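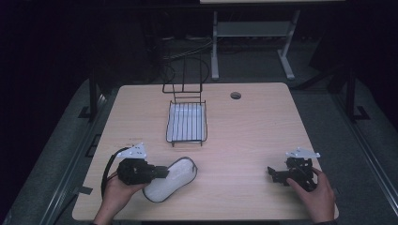
Wire rack on the table, activity room.

Kedwood Hall — furniture and fittings check, ground floor
Completed in December, heating on, lights on in all rooms. Marks used: OK, Minor, Repair, Out of use.

1. Entrance and corridor

Floor mat lies flat, edges not curling: OK
Coat hooks fixed firmly to the wall: Minor
Comment: Third hook from the door turns in its hole. Take it out, fill the hole and refix. The same hook was listed last time.

Noticeboard and pins: OK
Corridor clear to full width: Repair
Comment: Stacked chairs from the Folline hire were left by the side door. They must go back in the store tonight. The side door is a fire exit and is to be kept clear at all times.

2. Chairs

Legs level, no rocking: Minor
Welds and screws sound: Repair
Comment: Two chairs have a cracked weld under the seat. Both labelled and put in the boiler room. Do not return them to use until they have been looked at by Vidmar.

Rubber feet present: Minor
Comment: Several missing. A bag of 30 was ordered in the autumn and has not come. Chairs without feet are marking the hall floor — use them in the carpeted room for now.

Stack height: OK
Comment: The notice on the store door still gives the old limit. Replace it.

3. Tables

Tops free of splinters and lifting edges: OK
Corners: OK
Comment: Run a hand along the underside as well as the top. Last year's splinter was on the underside.

Folding legs lock fully: Repair
Comment: Table 512 drops at one end if leaned on. Out of use. The catch is bent and a new one costs less than the call-out, so ask for the Ara tables to be looked at on the same visit.

Surface clean and dry before storage: 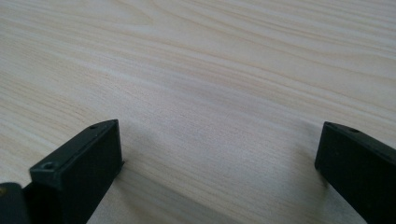

Minor. Some hirers wipe down with far too much water and fold the tables straight away. Water sits in the hinge and the screws rust. A damp cloth followed by a dry one is enough. Please add this to the hire sheet, which at present only says "leave clean".

4. Kitchen

Cupboard doors close and stay closed: OK
Worktop joint sealed: Minor
Comment: Sealant has gone black behind the tap. Scrape out and redo when the kitchen is next free for a full day.

Fire blanket in place and reachable: OK
Drawer runners: Repair
Comment: Bottom drawer comes right out if pulled hard. The stop is missing.

5. Store

Shelves fixed to the wall: OK
Heavy items on lower shelves: Repair
Comment: The urn was on the top shelf again. Moved down. Label the lower shelf.

Step stool: OK
Light switch and pull cord: Minor
Comment: Cord is too short for most people to reach. Extend it.

Job number for all repairs above: 1,101. Quote it on every invoice. Items marked Out of use stay labelled until signed off on the repair sheet in the office.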